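Getting Soment to run again
19 February 2020

Soment came out on two CD-ROMs for Windows 95 and was one of the last slideshow adventures anyone bothered to put in a full-size box. I bought my copy used, without the box, and I have finished it once. In December I tried to finish it a second time on a current machine. These are my notes on what broke and what I did to get around it.

The game is a first-person adventure built out of pre-rendered stills. You click toward the edge of a picture and get the next picture. It is set in Flitstead, a harbor town that has been emptied out ahead of a flood, and you spend most of your time opening drawers and reading other people's mail. The writing is better than the puzzles. The puzzles are mostly valves.

The first problem is the installer. It is a 16-bit program and a 64-bit copy of Windows will not start it. This is common for the period and does not matter much, as the installer does nothing except copy files and write one INI file to the Windows folder. You can do both by hand. Copy everything from the DATA folder on disc one to a folder on the hard drive, then do the same with disc two. When Windows asks about overwriting files with the same name, say no. Disc two carries an older copy of the executable and it crashes at the title screen.

The INI file needs a path and a drive letter. The path must be short. Mine failed until I moved the whole thing to the root of C, and I think the limit is the old eight-letter rule, but I did not test it further than I needed to.

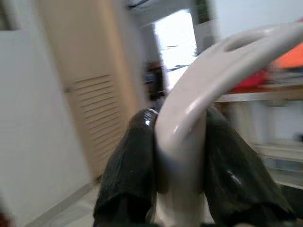 The second problem is color depth. The game asks for 256 colors and quits if it does not get them. The compatibility tab in Windows has a setting for this, and it works in the sense that the game starts. The palette is then wrong on every third or fourth screen. Skies go pink. The lighthouse stairs turn a solid green that hides the one thing you need to pick up there. A DirectDraw wrapper fixes all of it. I used the wrapper's default settings and turned on the option for a single processor core, which also cured a stutter in the boat sequence.

The third problem took most of a weekend. Movement between screens is timed by a counting loop and does not look at the system clock. On the hardware it was written for, a turn took long enough to see. On mine the turn is over before the mouse button comes back up, and the game reads the same click again on the next screen. You press once and travel two rooms. In the warehouse this is enough to make the game impossible to finish, as the room with the winch is always the one you skip.

There is a patch. It was put out by Mevarus, the publisher, a few months after release, and it is supposed to fix crashes with certain sound cards. It also replaces the loop with a proper timer, which the readme does not mention. The readme is 7 lines long and one of them is the address of a web site that no longer exists. The patch is 2471 bytes unpacked, so it was never a large download, and I have no idea why it is so hard to find now. I got mine from a cover disc image. If you have the later budget release the change is already in the executable and you can skip this step.

The patch checks the version before it writes anything. It will refuse the disc two executable, so if it complains, you said yes when I told you to say no.

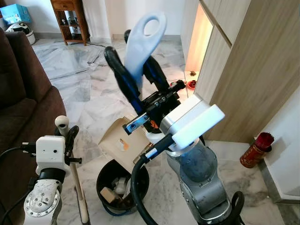

Photo: author

Once the timing was right I could play the thing properly, and most of my opinion of it held up. The save system is poor. There are 2 slots and no warning before one is written over. The inventory is a strip along the top of the screen that covers part of the picture, and in at least one room it covers a door. I had forgotten how often the game makes you walk back across town to check a number. I keep a text file open for this now. The first time through I used the back of a phone bill.

The sound has aged well. Every location has its own loop of wind or water, mixed low, and the loops are long enough that I never caught the seam. Music only plays in the houses. The voice acting is limited to the radio, which reads out tide times and, later on, other things. I would put the radio scenes next to anything from the same years. They were recorded at a low sample rate to save space, and the hiss does them a favor.

One puzzle deserves a note, as every walkthrough I found gets it wrong. In the shipping office there is a ledger with a column of ports, and you have to set the dials on the safe to match the row for Cabanatuan. Cabanatuan is inland. It has no port. The walkthroughs treat this as a mistake by the designers and tell you to try the rows until one works. The clue is in the letter on the desk, which complains that a clerk has been writing in a destination no ship can reach. The row is meant to stand out. You need to know some geography or own an atlas, and I suppose in the middle of the nineties owning an atlas was a fair thing to expect of a player.

The score counter goes up to 1000 and I ended with less than that both times. I do not know where the missing points are. There is a locked shed behind the chapel that I have never opened, and the executable has a text string for a key that I have never found. It may be cut content. I looked through the still images on both discs and there is no picture of the inside of the shed, though some of the files on disc two are packed in a format I could not read.

If you only want to see the game, a virtual machine with Windows 98 will run it with no patch at all, provided you slow the processor down. I tried that first. The sound dropped out in the radio scenes, so I went the long way.

Next I want to look at the packed files. They all start with the same four bytes and the size fields look sane, so it is probably a plain run-length scheme with a header in front.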